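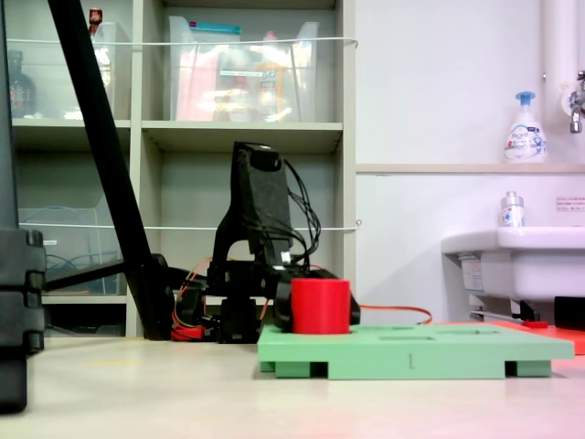

Notícias da casa | Visitas

Fui à tarde de portas abertas da Drornik e ainda não me passou o entusiasmo! Quem me recebeu foi a Cremilda Lacerda, que tem uma paciência infinita para perguntas de leigos (fiz muitas, desculpa, Cremilda). Andam a ensinar um braço robótico preto a pegar num copo vermelho pousado numa plataforma verde-clara, e parece coisa pouca até termos a garra mesmo à nossa frente.

Para o projeto Cendik já gravaram mais de 1000 tentativas, e a Cremilda quer chegar às 2000 até janeiro. Mexe-se um bocadinho no copo, recomeça-se, e assim por diante - eu, que perco a paciência a enfiar uma agulha, fiquei cheia de admiração. Também adorei que tudo aquilo se passe numa sala normalíssima, com caixas de arrumação nas prateleiras e um lavatório na parede.

No fim ainda conversámos sobre a Plirenholm, que vai receber a próxima demonstração. Eu já me inscrevi! Quem quiser ir comigo que responda a este e-mail - tenho 2 lugares no carro e prometo não falar de robôs a viagem toda.

Recebeu esta newsletter porque subscreveu as nossas notícias. Cancelar subscrição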